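Home > Seating > Task Chairs > Selix Task Chair by Tanabe

Selix Task Chair, mid back, with or without arms
Item 282
In stock, Birkville warehouse. Ships flat in one box.
Price: 300 with arms. Call or email for armless, price depends on fabric.

The Selix is the chair we sell the most of and the one we get the most questions on, so this page is long. Scroll for fabric, casters, parts and returns. If you only want to know will it fit under a normal desk, yes, with the arms dropped all the way. Measure yours anyway. Keyboard trays are the usual trouble.

What you get
Seat and back in the same fabric (or Nena mesh back, see further down)
Gas lift, black column
Five star base, nylon
Casters for carpet unless you ask for hard floor
Arms, boxed separate inside the main carton
Hex key, bolts, 2 spare bolts
Instruction sheet, mostly pictures, it's fine

Not included: headrest, footrest, floor mat. There is a headrest for the high back Selix but it does not fit this one. Please don't order it hoping. We get it back every month.
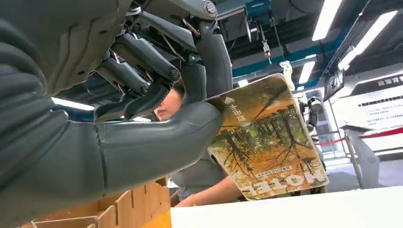

Assembly is quick if you do it in the right order. Base upside down, push casters in till they click, flip it over, column in, then seat mechanism to the seat pan. Leave the seat bolts finger tight untill the arms are on, then tighten everything. People tighten first and then the arm brackets won't line up and they call us. The lever goes on the right as you sit. If yours is on the left the plate is backward. Take it off, turn it, done.

Adjustments
Seat height, right lever, pull up
Back height, ratchet, lift until it clicks. Lift all the way to the top to release and start over
Tilt tension, big knob under the front of the seat
Tilt lock, push right lever in
Seat depth, slider on the left side, not on armless
Arm height, button on the outside of each arm

Tilt tension comes from the factory way too stiff for most people. Turn it toward you. Takes a lot of turns, keep going. If you are a light person you may end up near the end of the thread and that's ok.

Fabric and mesh
Standard fabric is a flat weave in charcoal, navy, brick or moss. Moss is running low and Tanabe has not said if there will be more. Brick looks more orange in person than on most screens, ask for a swatch. Swatches are free, we mail them in a plain envelope, allow a week.

Nena mesh is back only. Seat stays fabric. Cooler in summer, a bit firmer on the shoulder blades. Mesh comes in black or gray. Does not come with the lumbar pad because there is nowhere for it to clip. Some customers tie a small cushion on, works alright.

Cleaning: vaccum first, then damp cloth and dish soap. No bleach on the colors. Mesh you can wipe both sides. Pet hair comes off the flat weave easier than off our old tweed one, which we stopped carrying and don't miss.

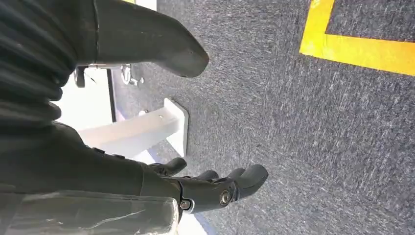 Casters again because it matters. Carpet casters are hard and roll fine on low pile. On wood or vinyl they will skate away from you and can mark the floor. Hard floor casters have a soft tread, same stem, you can swap them later by pulling straight down. Use a rag and pull hard. Thick carpet, neither is great, get a mat or the glides. Glides turn it into a chair that stays put, popular with front desks and one piano teacher.

Stem is 11 mm. Will fit most other brands of base if you just want the casters. Sold in sets only, we don't split sets.

Who it suits
Home desks, school offices, small meeting rooms. Ok for a full work day once it's set up properly. Not made for round the clock use, if you run shifts look at the Selix HD, different mechanism and a thicker seat. Taller folks usually want the high back. We'll tell you if we think you are picking the wrong one.

From customers
"Had the old Selix for years, new one is the same but the arm pads are softer. Seat felt hard for the first couple weeks then fine. Wish the lever was longer." Hajnalka Kelemen

"Ordered navy, got navy. Box was heavy for one person, get help on stairs. One caster wouldn't click in, they mailed another set no charge." Hậu Sầm

Parts we keep on the shelf
Gas lift, standard and short
Arm pads, pair
Caster sets, both kinds
Lever caps
Bolt kit
Seat pans only by order, December is slow for these so plan ahead

When asking for parts send the code off the label under the seat. Older Selix chairs have a different arm bracket and the new arms will not go on. No adapter exists, sorry, we've asked. 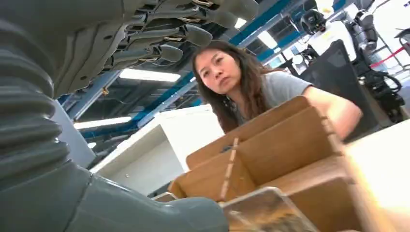
Long hair worn down, leaning in over the table.

Returns
Unused, in the box, we pay nothing back on shipping but refund the chair. Put together already? Still talk to us, we can often take it as a floor model at a lower refund. Keep the carton a few weeks if you have room. Swatches don't need to come back.

Damage in transit: photo of the box before you cut it open any further, then email. Don't refuse delivery unless it's really smashed, it makes the claim slower.

Pickup
Birkville warehouse, side door, ring the bell. Bring the order number. Boxes fit across the back seat of most cars but not two of them. Orders in before noon can usualy be picked up the same afternoon, wait for the email first.

Related: Selix High Back / Selix HD / Selix Stool / Caster sets / Floor mats / Fabric swatches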